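Grosum opens entries for its paper folding and letter writing season

For immediate release, April

Grosum, the neighbourhood arts organisation for people who like to make things at home, is pleased to announce that entries are now open for its new season, Letters Without Envelopes. Participants are invited to write a letter on a single sheet of paper, fold it so that it closes by itself, and send it by ordinary mail to a person they have never met.

The season is organised together with the stationery shop Cultach, which offers the paper free of charge to every participant. There is no age limit and no experience is necessary. In the previous season Grosum received 700 letters, and the organisers hope to welcome many new writers this year.

"People often tell me they have nothing to write about," said Hanneke Wuyts, program director of Grosum. "Then they sit down with the paper and after one evening they ask me for a second sheet. I think we have all missed the feeling of finding something in the mailbox that is not a bill."

Folding a letter so that it needs no envelope is an old practice. Before envelopes became cheap, the sheet itself was the cover, and the address was written on the outside. Grosum has prepared a booklet with 6 folds, from a very simple one for children to a long one with a paper lock. The booklet was drawn by Jolien Dierckx and can be picked up at the Cultach counter. 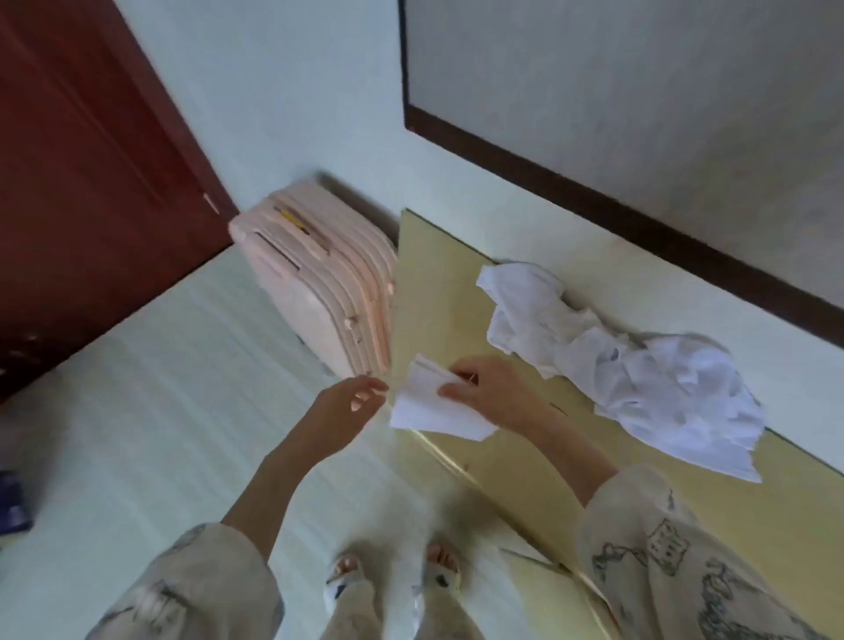 Each letter will be given to another participant, who is asked to answer within one month. The writers know only the first name and the favourite colour of each other. Letters can be in English or in any other language the participant has marked on the form, and Grosum will look for a suitable match.

At the end of the season, a selection of letters will be shown in the Kaplan reading room, always with the permission of both writers. Fenna Prins, who is responsible for the exhibition, has reserved 38 places on the wall. Letters that are not selected stay with the person who received them.

"My first partner wrote me two pages on her lemon tree, and I have never owned a plant," said Bram Verbruggen, participant in the previous season. "I answered her about my bicycle. We are still writing."

How to take part

Entry forms are available at Cultach and at the Kaplan reading room. Please write clearly and include a return address. Participants under 16 need the signature of a parent or guardian.

Media contact

Karlijn Verbruggen, communications, Grosum
Interviews can be arranged by telephone every afternoon after 2 p.m.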